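Esteves Height Chart for Children's Rooms

Canvas wall chart, 339 g, with two oak hanging rails
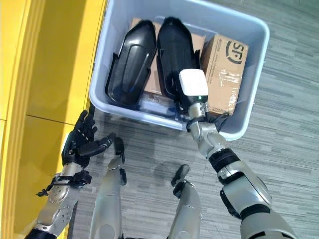

The chart hangs flat against the wall and measures from 60 cm up to 160 cm, so it will see most children through to the end of primary school. Centimetres run down the left side and feet and inches down the right. The drawings are by Simão Leitão and come in two designs, Trondia (mountains and foxes) and Virance (boats and a lighthouse).

Names and dates can be written straight on to the canvas with a biro or fine felt tip. Pencil works too but tends to fade — we'd go with pen.

Fitting
Hang the chart so that the bottom edge is 60 cm above the floor. Measure from the floor itself if you have a deep skirting board. One picture hook is enough for most walls, and a cord is already tied to the top rail.

Details
Canvas: 100% cotton
Size: 28 x 104 cm including rails
Care: wipe with a barely damp cloth, do not machine wash
Packed: rolled in a card tube

Personalising
We can print a first name along the top, up to 12 letters. Add 2 working days. Named charts can't be returned unless faulty.

The matching Zurside name plaque and bunting are sold separately. The plaque is back in stock in October.

Questions about lettering go to Ynyr Llewellyn in the print room.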